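4.2 Table coverings and the length of the evening meal 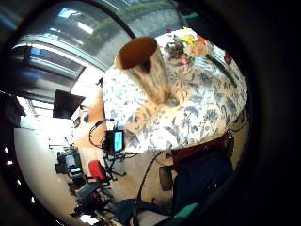
When we began visiting households in Torville, we had expected to talk mostly about food, and we did talk about food a great deal, but our hosts kept bringing us back to the cloth. Of the 293 households that answered our January survey, 71 told us they put a cloth on the table every evening, and many more said they did so when there was company. People remembered who had given them a cloth, what it had been through, and which stain belonged to which birthday. One woman kept six of them in a drawer and could tell us the order in which they had come into the house.

We had some trouble deciding what should count as a covering. Plastic sheeting was common in the Gadlow part of the sample, and several families there were quite firm that it was a tablecloth like any other, so we have followed their lead and coded it that way. Place mats were left out. Printed cloths with a blue floral and leaf pattern on white (Figure 3) were grouped with the other patterned cloths, whatever their age.

The meal diaries, 2547 entries in all, let us look at how long people stayed seated. Covered tables went with longer meals, and the difference held up when we set weekends aside. We would be careful here, though - a family that means to sit a good while may well reach for the cloth first, and our diaries cannot tell us which came before the other. Krawczyk makes much the same point about candles, and we think the caution applies just as well to our own material.

Round tables gave us a smaller puzzle. Their owners often complained that square cloths hung unevenly, yet they used them anyway, and they changed them less often than owners of square tables did. We return to washing habits in Section 4.3.

Mokov Papers in Home Life | Contact the editors | Copyright held by the authors | Back to top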